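Bin picking at Somholm: what we would be paying for

We have until May to decide whether the Somholm sorting room gets a picking arm. Two vendors have quoted, Evis and Sturna, and both sent the same kind of brochure: clean parts, good light, a rate per hour in very large type. Sturna says 200 picks. I have asked twice what was in the bin when they measured that and I am still waiting.

Our bins hold whatever people drop in them. Last month's sheet had 154 items on it, and hardly any two would sit the same way in a gripper. So before you get attached to a number, look at the kind of mix an arm has to deal with, and think about what it costs when it can't.

A few things neither quote includes: spare fingers, cable replacement, the table, and the hours somebody spends resetting the thing. Evis offers 6 days of setup and then bills by the visit. Sturna offers 2, and calls the rest "self-service." I would put both figures in the budget request at double and see if the case still stands up. Meléndez went through this before us and their service line ended up bigger than the lease.

There is one picture in the gallery for now. Send me more if you have them.

1. Mixed bin, arm reaching in from the right. Blue sunglasses with the temples folded, a light green cup on its side, crumpled foil at the back. Shiny, clear and thin are the three words I'd like to see in a vendor's test report.

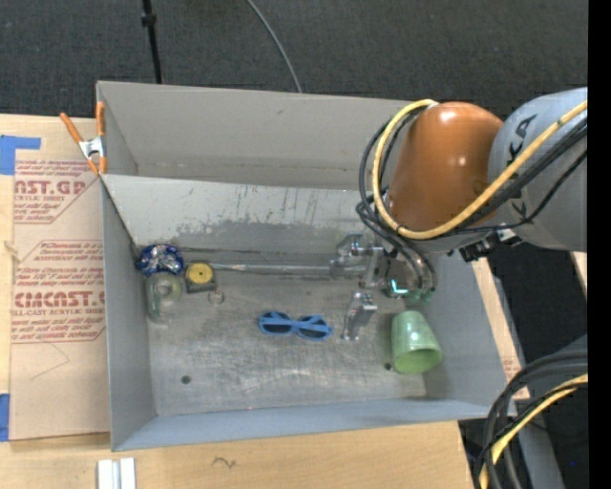 Marisol Zavala: I'd ask for the failed picks before the hourly rate. If they won't hand over a log, take them off the list. And please don't sign for the service plan in the same meeting as the lease, we can add it later.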